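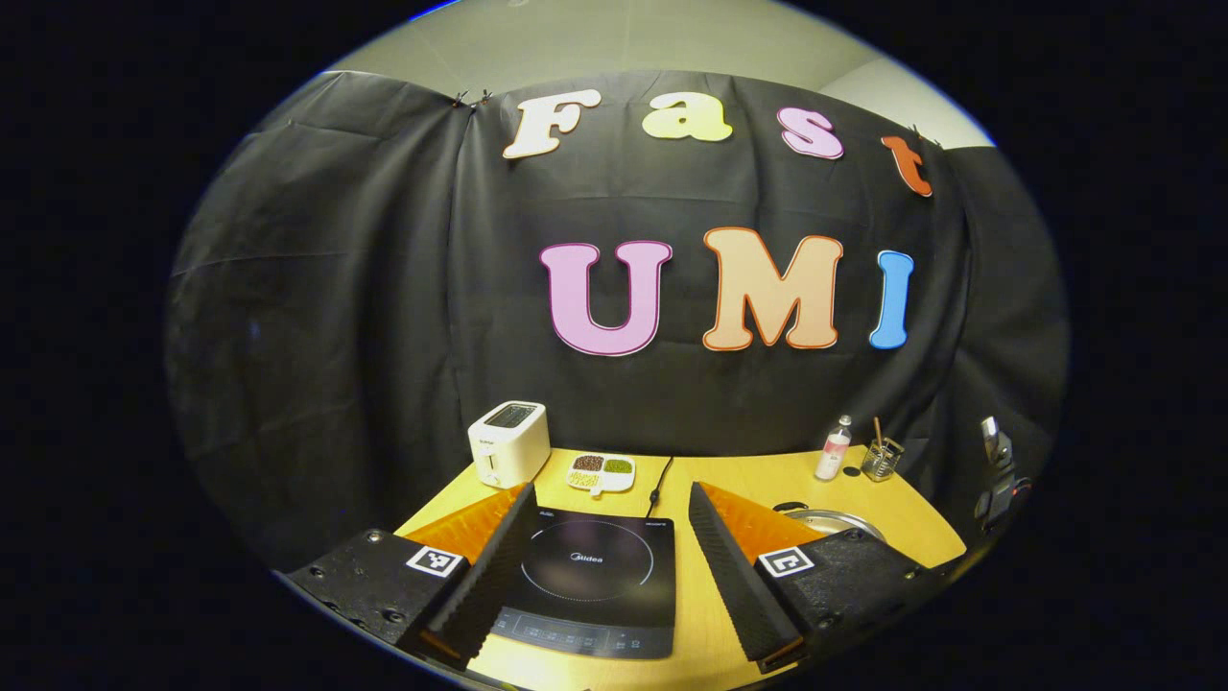 Photo: Samina Ghumman

I keep getting asked whether a robot could do my breakfast yet. Toast, maybe – the toaster does most of that already! It's the rest I'm doubtful about. Sorting beans, lifting a pan by its handle, putting things back where they live... I do all that half asleep, and a gripper has to be taught every bit of it. Ieuan reckons three years. I said I'd happily pay 65 quid a month for one that wipes the hob as well, and he laughed at me for ages.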